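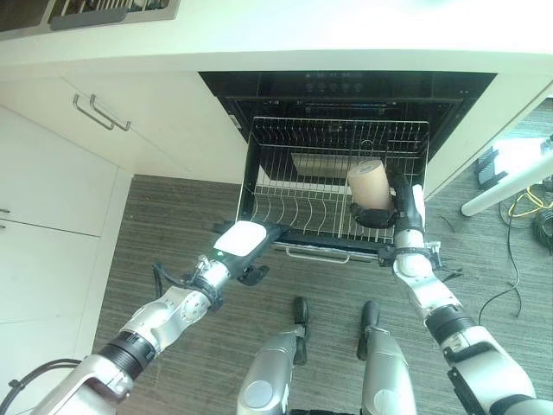 Figure 1. The right gripper at the base of the beige cup, with the left arm across the front of the rack.

Comparing Two Finger Sets for Loading a Dishwasher
Final report, Household Manipulation project
Catrin Yorath and Gwion Morris

1. How we got here

When we signed up for this project we both thought the dishwasher would be the easy part. Our first proposal had the robot clearing a whole table, carrying everything across the room and loading it, and our advisor was kind enough to let us find out for ourselves that this was about three projects. By August we had cut it down to one question that we could answer properly: if you keep the arms, the cameras and the controller the same, how much do the fingers matter when you are putting cups into a wire rack and taking them out again?

We compared two sets. The first we call Vikdale, after the workshop where Gwion learned to cast the pads. It has long, fairly stiff fingers with a thin rubbery face. The second we call Pop, on account of the noise it makes when it lets go of a glazed cup (we tried to come up with a more serious name and gave up). Pop has shorter, softer fingers that bend around whatever they are holding.

2. Setup

All the trials were done by teleoperation. One of us drove both arms while the other kept the log and stayed near the stop button, and we swapped after every block so that neither finger set got the fresher driver. The view from the head camera was the only one the driver was allowed to use. We were strict about this, even though it was very tempting to glance up and look at the real cup!

The rack was pulled out to the same mark each time. A trial started with the arms in the home pose and ended when the cup was standing in the rack with the gripper clear of it, or when 60 seconds had gone by, whichever came first. We ran 120 trials with each finger set. Commands went through the Ellness controller that the lab already uses, with the grip force limit left where we found it for the whole comparison.

3. What we saw

The biggest difference was in the approach and not in the grip itself, which surprised us both. Vikdale could get down between the tines without much fuss, because the fingers are slim and you know where the tips are even when you can't see them. Pop was harder to place. The soft tips would catch on a wire and fold, and on the head camera this looks very much like a good grasp until you start to lift.

Once it had hold of a cup, though, Pop was lovely to work with. It forgave a crooked approach, and a cup that leaned a little usually stayed put in the fingers while we straightened it. With Vikdale a leaning cup tended to turn as we lifted, and then we had to set it down and begin again. Catrin preferred Pop from the first afternoon. Gwion held out for Vikdale and still does, mostly for low grasps near the base, where there is so little room to work in.

We also learned something about the left arm. In the early blocks we parked it well out of the way, and later we started bringing it across the front of the rack so that it was close by if we needed it. The driver felt calmer with it there, but it does hide part of the rack from the head camera, and we bumped it more than once with the right wrist.

4. Problems

We lost most of a week to delay in the video link. It was around 500 milliseconds on bad days, and at that speed you overshoot everything. Switching to the Runville network settings helped a good deal, and we threw out the 24 trials we had recorded before the change and ran them over again. The pads on Pop also wore faster than we had planned for — we should have cast spares at the beginning, while the mold was still out.

5. What we would do next

We would like to try a finger with Vikdale's slim tip and Pop's softer middle. Gwion has a sketch, and there is enough casting material left for one pair. We would also add a wrist camera on each side, so the driver can tell a folded fingertip from a real grasp before lifting. Plates and bowls should wait until after that.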